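研究室配属前の演習メモ(その3) 2×2マス目への円板配置

January 17, 2024

前回はサーボのIDを振り直したところで終わっていた。今回はマス目への円板配置について書く。後期の自主演習で、テーマは「箱から円板を取り、指定されたマスに置く」。単位は出るが、評価は3月の発表会での実演と報告書の二本立てなので、動作が安定しないうちは報告書も書き始められない。

班の名前はKurden。由来は特にない。隣の班はLappalainenで、向こうは同じ課題を吸着式でやっている。うちは把持式を選んだ。ポンプの配管を引き回すのが面倒だったからで、技術的な優位を検討した結果ではない。

作業面の準備

天板の上に白い紙を何枚か重ね、テープでつないで敷いた。目的は背景を均一にすることで、最初は天板のままでしきい値処理をかけていたが、木目と光の反射で輪郭が割れた。紙にしてからは二値化の結果がかなり素直になった。ただし継ぎ目と折り目に薄い影が出るため、しきい値を攻めすぎると影まで拾う。現在は明度だけで切らず、彩度を併用している。

マス目は別の紙に印刷し、敷いた紙の上に置いた。黒い四角を二行二列に並べただけのもので、線は手描きの原稿をそのまま使っている。CADで引き直す案もあったが、位置決めは四隅の検出結果から射影変換で行うので、線の多少のゆがみは問題にならなかった。問題になったのは紙のずれのほうで、腕が一度でも紙をこすると座標が全部ずれる。試行ごとに検出し直す設計に変えた。検出に時間がかかるが、置き場所を間違えるよりはよい。

関節の較正

原点合わせは目視で行っている。治具を作る話は毎回出て、毎回流れる。

較正は次の手順で落ち着いた。まず全関節を中立位置に送り、根元側から順にオフセットを記録する。次に手先を作業面の既知の点に下ろし、逆運動学の解と比較する。残差が3 mmを超えたら根元からやり直す。手先側だけで補正すると、その点の近くでは合うが、反対側のマスで外れる。先週これに気づくまで、手先側の補正値をひたすらいじっていた。

サーボの分解能から見れば誤差はもっと小さくなるはずだが、ブラケットのたわみと減速機のガタが乗る。腕を伸ばした姿勢ほど悪い。マス目の紙は、なるべく腕を伸ばしきらずに届く位置に置くのがよい。

配置動作

円板は小さく、置いた状態だと上から指を差し込む余裕があまりない。最初の軌道は斜めに降りて閉じるもので、これだと閉じる瞬間に円板が逃げる。真上から垂直に降ろし、閉じる速度を半分に落としたところ改善した。閉じきってから2秒待つ処理も入れた。サーボの電流値が落ち着くのを待たずに持ち上げると、把持判定が当てにならない。

置く側は単純で、マスの中心の真上まで移動し、面の直前まで降ろして開く。降下量が足りないと円板が落ちて転がり、降ろしすぎると紙を押してずらす。許される幅は狭い。

写真は左の列に円板が二枚、右の列が空の状態。

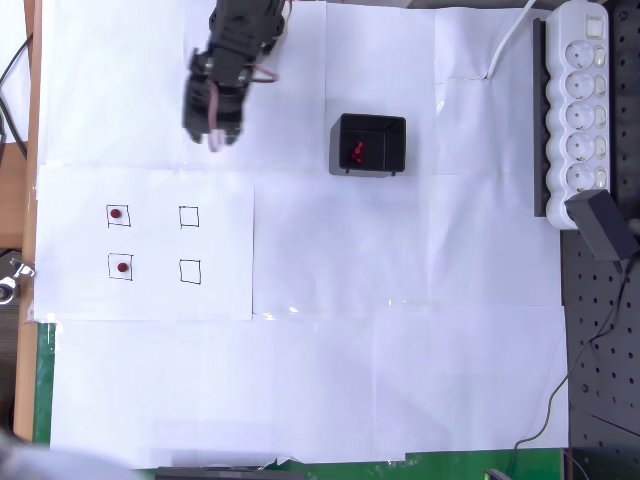
試行結果と残った問題

この設定で40回試行した。成功の定義は、円板の全体がマスの内側に収まること。線に触れたものは失敗とした。成功率は発表会まで伏せておくが、右上のマスだけ明らかに悪い。可動範囲の都合で手首の姿勢が変わり、指の開く向きがほかのマスと違ってくるためだと考えている。紙を回転させて試せば切り分けられるので、次回やる。

失敗の内訳で一番多かったのは把持の取りこぼし、次が線への接触だった。通信の途切れも出ている。ケーブルを手先に近い関節に沿わせると、曲げたときにコネクタへ力がかかるらしい。余長を取って外側へ逃がすと再現しなくなった。見た目は悪いが、発表会までこのままにする。

電源は腕の制御系とPCで系統を分けたいところだが、演習室の割り当てがひとつしかないので同じタップから取っている。サーボの突入電流でUSBハブが落ちたことがあり、起動順は腕が先、ハブが後と決めた。逆にすると再認識からやり直しになる。

ログと制御コード

動作ログは1試行1ファイルで保存している。関節角、指令値、電流値、マスの検出座標を同じ時刻軸で並べるだけの形式で、凝ったことはしていない。昨日の時点で2,316行を超えるログが一つあり、中を見たら停止条件に入れずに待機を延々と記録していた。タイムアウトを入れ忘れていた。

制御部はSkenlowという名前のリポジトリにまとめ、画像処理部はWumleyに分けた。最初は一つだったが、画像側の変更で腕の動作テストまで壊れることが続いたので分割した。両者の間は座標と状態だけをやり取りする。状態は待機、把持、搬送、配置、異常の五つで、異常からの復帰は手動に限っている。自動復帰は一度試し、円板を持ったまま原点に戻ろうとして紙を引きずったので外した。

次回は右上のマスの切り分けと、空きマスの判定を書く。いまは置く先を手入力しているが、課題の仕様では画像から空きを見つけて自分で決めることになっている。円板の赤は彩度で十分に分離できているので、マスごとに画素数を数えるだけで足りる見込み。照明を変えた場合の確認はまだしていない。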